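Library > Help > Reading Offline
Filed under: App guides, Serial fiction

Back to shelf | Chapters | Bookmarks | Help

4. Saving chapters to read offline

Long train ride coming up? Skudport can keep whole serials on your phone, and it's a joy once it's set up!

1. Open the serial and tap Chapters.
2. Tap the arrow beside the first chapter you want.
3. Drag down to the last one. You can pick up to 200 at a time.
4. Tap Save and leave the app open until the bar fills.

Note: very long serials need several goes. Nogueira runs to 1,849 chapters (and they're well worth it), so start from your bookmark and work forward.

Caution: signing out clears saved chapters. Your bookmarks stay safe on your account.

5. Picking up where you left off

1. Tap Bookmarks, then Resume.
2. If the page looks out of date, pull down to refresh. Saved chapters open at the last line you read, even in night mode.

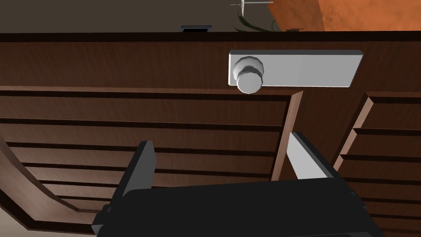

3. To move your place by hand, hold a finger on any line and tap Set bookmark.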